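Planning the Kastlow packing bench: a small gallery

Welcome, and thank you for stopping by! We've been asked so often what goes into budgeting for a gripper cell that Fiorella Sanna and I decided to put our notes up with a couple of pictures, so you can see the sort of work the money is meant to cover. Small cartons, black cables, more black cables (there are always more cables). 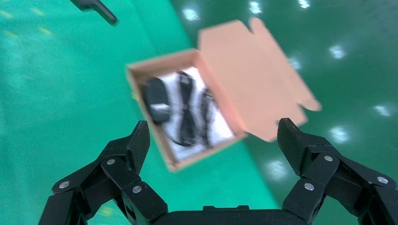
Open mailer carton with a power adapter and two coiled cables.

Our Esham quote lists the two-finger gripper by itself, and I'd gently encourage you to ask for the spare fingertip pads on the same sheet. We set aside $675 for pads and fasteners and another $500 for cartons and inserts to practice on, which felt like a lot in August and feels rather sensible now.

The next carton has a computer mouse in with its cables, lying underside up, and Fiorella would like mixed contents like these written into any trial you agree to before you sign.

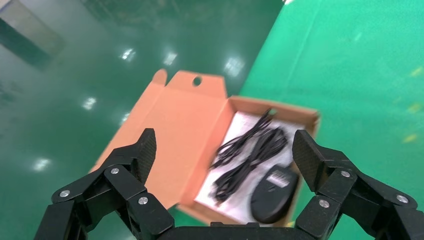 Still on our list

Brunello Bianchini is pricing floor marking and a second set of cables, and we're waiting to hear from Kivow on delivery. Do write if you've bought from them, we'd love to compare notes!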